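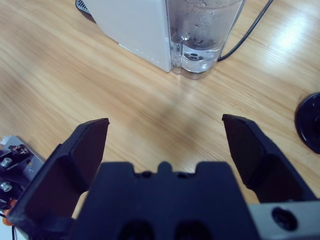 I have wanted a proper big work table in the kitchen for as long as I've had a kitchen, and now that we have one I'm going to go on about it for a whole page! We looked at dark tops, painted tops and one very handsome stone one, and every time I came home thinking about pale wood. So pale wood it is, light and honey-colored, and the thing I love most is the grain, which goes off in long diagonal streaks toward the far side, where the white appliance stands. White next to that color of wood is such a good combination. It looks clean and a little bit sunny even in February, when our kitchen gets hardly any daylight worth the name.

Kitchen > Our Rooms > The Big Table

The rest of this page is a stroll around the table and the things that live on it, under it and near it, with a few words on each. People have been asking where things came from, so I've put that in where I remember.

The top

Light wood, and I wouldn't swap it. The Drarberg people had a rack of sample pieces and let me take two home for the weekend, a warm one and a grayish one. I moved them from the windowsill to the counter to the floor and back again, and put a lemon on each, and a blue bowl, and a loaf of bread. The lemon looked wonderful on the warm one. Decision made!

The finish

This is the part I was most nervous about and ended up enjoying enormously. We used the varnish oil from Weidemann, two coats, with a light rub using 300 grit paper in between. The smell is a bit like walnuts and a bit like an art classroom. If you do this at home, wipe off far more than you think you should. I left a puddle near one corner on the first try and had to go back and work it out with a rag the next morning, and the corner was fine afterward (I still check it when I walk past).

Rags go outside, spread flat, until they're stiff. Please don't ball them up in the trash.

The legs

Plain, square and secondhand. They came off a drafting table that had been in my sister's garage, and they were an awful mustard color until I got at them with a scraper. Underneath was perfectly nice wood, a shade darker than the top. I thought about staining the top to match and I'm so glad I got lazy.

Standing height

It's a table for standing at. I rolled out dough on a low dining table for years and my back complained every single time, and now it doesn't. I picked the height by stacking books under a cutting board until my elbows felt right. Very scientific. If you're tall, do this before you buy anything, and do it in the shoes you cook in.

The far side

Anything with a plug goes toward the back. That leaves the near side for hands and flour, and the cord can drop down behind without crossing the part where I work. I do slide things out now and then to wipe underneath, and vents get a once-over with a dry pastry brush. A pastry brush is so good at this! Flour gets into every slot in a kitchen, and a cloth just pushes it farther in.

The cart

Rolletti makes it, and it parks under the left end with just enough room to spare. Top shelf for flour and sugar, bottom shelf for the heavy pans I used to keep in the oven (and used to forget were in the oven). It rolls beautifully on the tile and gets stuck on the rug every time. I've decided to love the rug anyway.

The rail

A Skanex rail on the wall behind, with hooks. I put it up, hated it, took it down and put it up again a hand's width lower, and now I can reach the whisk without going on tiptoe. The old holes are filled and painted, and you'd have to know where to look. Measters, sieves, the good scissors and a bunch of dried bay all hang there.

Dough day

My favorite use of the table, hands down. There's room to stretch a strudel properly, with a cloth under it, walking from side to side and pulling gently and hoping. The first one tore in the middle. I folded it over, filled it with apples and it disappeared just as fast as a perfect one would have. Dried dough comes off the oiled wood with a plastic scraper and a little warm water. No soaking, and dry it right away.

Dumpling evening

Last winter we made dumplings with the neighbors and everybody had a spot: one person on wrappers, others on filling, the kids on pleating. The pleating was wild. Some of those dumplings looked like hats. They all went in the pot together and the hats held up better than mine.

Marks so far

I was going to be so careful, and then a beet rolled off a plate. There's a faint pink shadow toward one end that has already faded a lot, a ring from a hot mug, and a little dent from the day I dropped the mortar. I sanded the ring by hand and put a dab of oil over it. The dent stays. I've grown fond of it, and I know exactly which recipe it came from (green curry paste, very good).

Looking after it

A damp cloth after every session, a dry one straight after that. A fresh thin coat of oil when water stops beading. Boards under anything hot or purple. I tried lemon and salt on the beet stain and it made the wood around it feel rough, so I'd skip that and just wait.

Still to come

I'd like a drawer under the near side for the rolling pins, which at the moment roll all over the cart and clatter when I move it. I've drawn it two ways, one with a wooden pull and one with a cutout for fingers, and I change my mind daily. I also want a better lamp, something warm that hangs low over the middle and brings out the grain in the evening. Suggestions very welcome, especially if you have a lamp that survives steam and flour!

Page put together by A-yeong Ahn, 06/12/2022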